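Kitchen Basics > Prep & Boards
Saturday, by the Givesum kitchen desk

How to lay out a small prep station

Most prep guides, the Mullex one included, want 30 bowls and a label maker. I doubt you need either. Cover the table in brown paper and tape it into squares. Put the board down first, then a plate or shallow bowl beside it, then a tray. Use 2 squares for the board if it's a big one. Try it with one piece of fruit before you trust it with dinner.

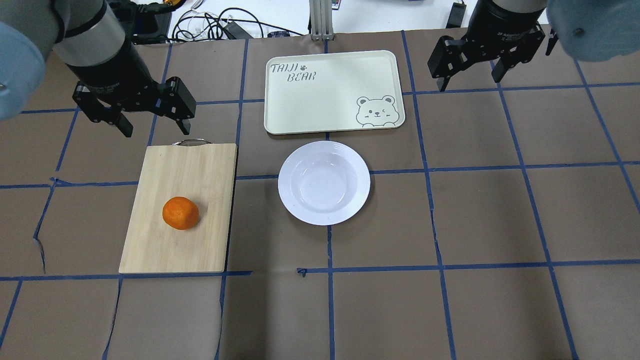
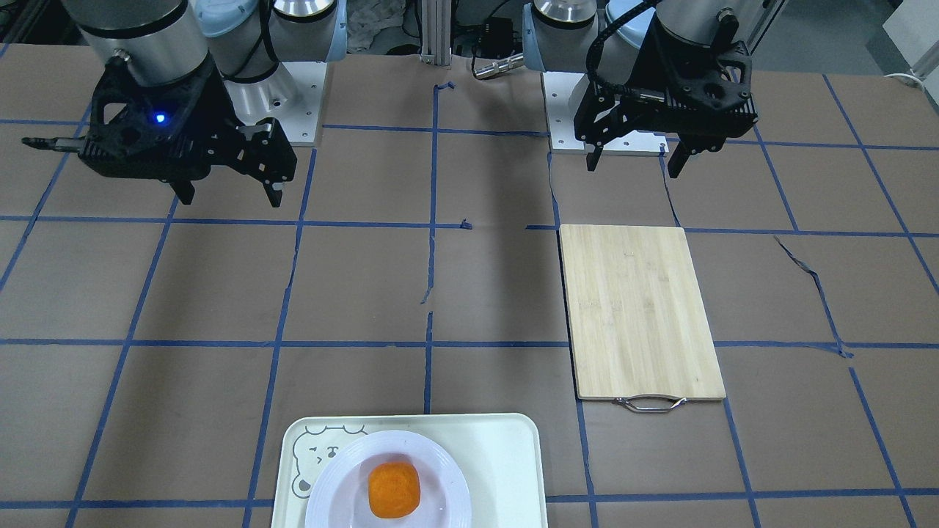
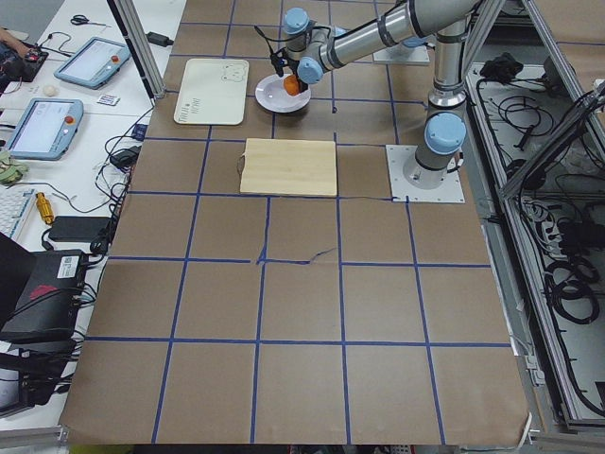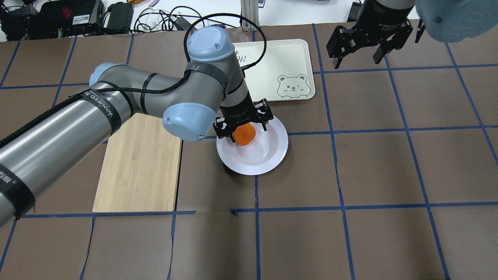

Does the tape save time? Lyons claims so, and I remain unconvinced. It does keep the board from drifting into everything else. Change the paper when it wrinkles.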